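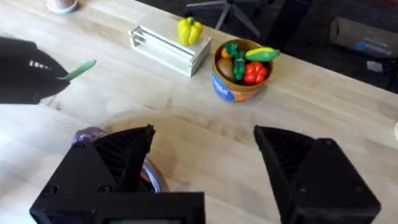 Light wood tabletop, two black grippers

Forum > Work and Law > Pay and Equality
Thread: Pay transparency rule and job titles at Nellent

tallgrass_ks
18 Jun 2018
I work in the office at a packaging firm called Nellent. We have 954 people on the payroll across two sites. The new pay transparency rule says employers over a certain size have to give staff the pay range for their own job if they ask in writing. I asked in January. They sent me a range for my exact title, and there are two of us with that title, both women. The men who do close to the same work are called "coordinators" and I was told their range is not my business. Can they do that?

merrow
Depends how your rule is written. The one where I live says "same or substantially similar work," so the title doesn't settle it. Read the definitions section before you read anything else.

oldpressroom
They can do it and they will. I was a shop steward for years. We had the same thing with "packers" and "material handlers." Packers were women, handlers were men, and the boxes were the same boxes. It took a grievance and then an arbitration to get one pay scale, and the back pay only went to the date of filing. File early.

tallgrass_ks
The definitions section says "comparable duties." It doesn't say who decides what is comparable. HR says they do.

merrow
HR decides first. That isn't the same as HR deciding last. There should be a complaint step to the labor office. Ours is a short form and you don't need a lawyer for it.

cornerdesk
I'm going to disagree with most of this. I do payroll at Zarness and I have had to answer these requests. We can't hand out ranges for every job that somebody feels is like theirs. Coordinators might have duties you don't see, such as being on call or signing off on orders. A different title is sometimes just a different job.

oldpressroom
Sometimes. Then the company can write down what the difference is. In my experience they couldn't.

cornerdesk
We can and we do. Each job has a written description and a grade. If she asked for the two descriptions she would probably get them.

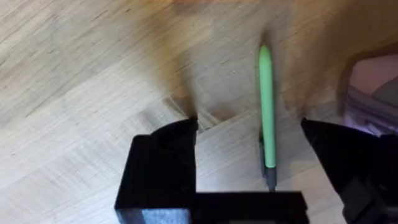
tallgrass_ks
I did ask for the descriptions. Mine is a page and a half and was last changed before I was hired. The coordinator one is a single paragraph. It says "coordinates shipments and related tasks." I coordinate shipments. Nothing in it about being on call. One of them told me what he makes and it is 400 a month more than I get. He started after me.

cornerdesk
OK, that is thinner than I expected. I still wouldn't call it proof. Starting pay can depend on what the person made before.

merrow
Some places don't allow that as a reason anymore, since it carries the old gap into the new job. Check yours. Also, keep his name out of anything you send for now. Most of these laws protect people who talk about their own pay, but he may not want to be in it.

bluecanister
Is the size limit an issue? Ours only covers employers with 1,000 or more. If yours is the same then 954 puts you under it and the whole request was voluntary on their side.

tallgrass_ks
I had to look. The reporting part is for 1,000 and up. The part about asking for your own range has a lower limit and we are well over that.

bluecanister
Good. Then use the second part and don't mention reporting.

oldpressroom
Nellent bought the Cikutow plant, didn't they? If those people are still on a separate payroll they might have to be counted in. That could put you over for reporting too.

tallgrass_ks
Cikutow is the second site, so it's already in the 954.

oldpressroom
Never mind then.

cornerdesk
One practical thing. Ask in writing for the grade of both jobs, just the grades. If they are the same grade, the pay range should be the same and you have a much simpler complaint. If they have no grades at all, that tells you something too.

merrow
Agree with that. Put a date on it and keep a copy at home.

tallgrass_ks
Sent it this afternoon. The other woman with my title signed it too.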